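Nirside timber colour notes, v2

Finish and colour tests on pale boards, kept by Thodoris Pappas. Still a work in progess.

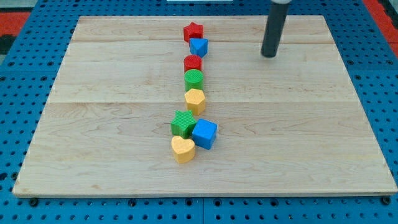

What's in it
16 finishes, 7 oils, the rest waxes and stains. One text file each. Names are the ones on the tin.

Known problems
Link to the old Uvden list gives a 404. Will fix in April, maybe.
Grey stains read too warm, dont trust them.
File 2 has the coats in the wrong order.

Use
Free for anything. Credit would be nice. Corrections to Thodoris, plain text please.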